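How to run a shirt-handling demo on a two-arm cell

These steps cover the tabletop demo that Itside runs for visitors at the Illmont open day. One session takes about 24 minutes, with a group standing to the side of the table.

Before the doors open

1. Clear the tabletop and wipe it down. Lint shows up on a white surface and confuses the segmentation step.
2. Home both arms, then load the Lerko motion profile 804. Do not use the factory profile – it closes too fast for knit fabric.
3. Set the speed limit to 80 percent for rehearsal. Drop it when visitors come in.
4. Check the cable slack at each wrist through the full reach.

During the demo

5. Drop the shirt on the table in a heap. Do not smooth it out. Visitors want to see the arms deal with a crumpled start.
6. Approach with one hand and keep the other open and clear of the fabric until the first contact is confirmed.
7. Close on a fold. A pinch on a flat single layer tends to slip.
8. Lift slowly and hold for 4 seconds so the group can look at the grip.

A green shirt at the table, first at the fingers and then from above: 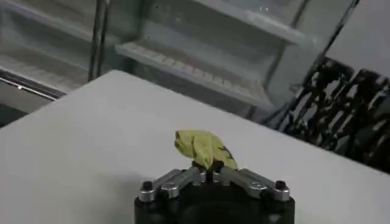
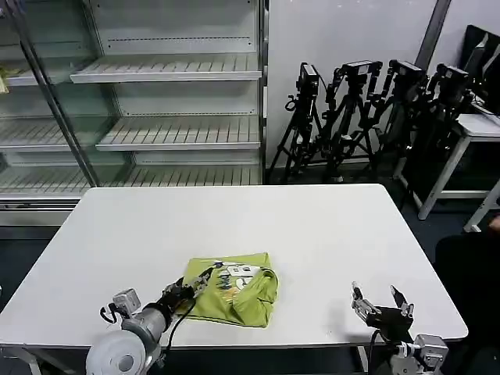

If the grip fails twice in a row, stop the program, open the fingers and drop the shirt again from a different height. Log the failure under the Omoregie test sheet with the profile number.

After the last group, park both arms and save the force logs before powering down. The controller clears them on restart.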